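Prerwood linen service moves folding staff to demonstration work

Thu 1 August

Commercial linen supplier Prerwood has reassigned six of the 19 employees on its hand-folding line to a new role recording towel and napkin folds with hand-held grippers. The recordings are used to train the robotic folding cells the company plans to commission in October.

The employees keep their existing classification and base rate, and are paid a skills allowance for shifts spent on recording. Prerwood has not disclosed the amount of the allowance.

Each operator works with a pair of grippers, one per hand, and completes a fold using only the finger pads. A camera mounted on each tool captures the motion from the same viewpoint the robot arm will have. The control software, supplied by integrator Istetti, is then trained on the accumulated recordings. Small terry items were scheduled first. Fitted sheets and quilt covers are outside the scope of the current contract.

Recording is done partly at the Podano plant and partly in ordinary rooms off site. Istetti specified the mix so that the software would not depend on one table, one background or one lighting arrangement.

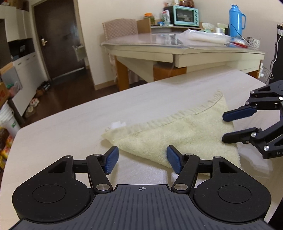
Two hand-held grippers at a cream terry towel folded into a triangle, with the pads of one open around its right corner.

A recording is accepted if the item is folded without being touched by a bare hand and both grippers remain in view of at least one camera at the final placement. Recordings that fail either test are discarded and do not count toward the shift total. The first accepted batch comprised 1000 folds. A further 143 were rejected, most of them for corners that slipped out of the pads during the second fold.

Amos Nakamura, operations manager at the Podano plant, said the rejection figure was in line with the project plan.

"Terry cloth compresses, so the pads can close fully and still hold only the top of the pile," he said. "Our folders worked out a steeper approach angle in the first week and we wrote it into the procedure. The engineers did not have that."

Mr. Nakamura said the line would continue to run by hand through commissioning. The robotic cells will take flat, single-size lots. Mixed lots, stained items and anything requiring inspection on both sides will remain with staff. He declined to give a headcount for the line after commissioning, but said reductions would be made through attrition and transfers to the sorting and dispatch areas.

The Quintanilla plant, which handles hospital linen, is not part of the project. Its folding tables run to a different infection control procedure and the grippers have not been assessed against it.

Workload was the main subject of consultation before the program began. Employees on trial shifts reported less shoulder fatigue than on the folding line, where the rate is set by the dryer output, but more strain in the thumb and forearm from holding the grippers closed. Recording sessions are now split by a change of task, and operators return to the folding line on alternate days – a condition requested by the staff representatives, who were concerned that line speed would be lost over several months away from it.

Ownership of the recordings was also raised. Under the agreement reached, files are stored without operator names and cannot be used to set individual performance targets. Prerwood retains the recordings. Istetti may use them for the folding cells but requires written consent to apply them to work for other laundries.

Factory acceptance testing of the first cell will be carried out at Istetti's workshop before delivery to Podano.

We use cookies to improve your experience and measure site traffic. By continuing to browse you agree to our use of cookies. Accept | Manage preferences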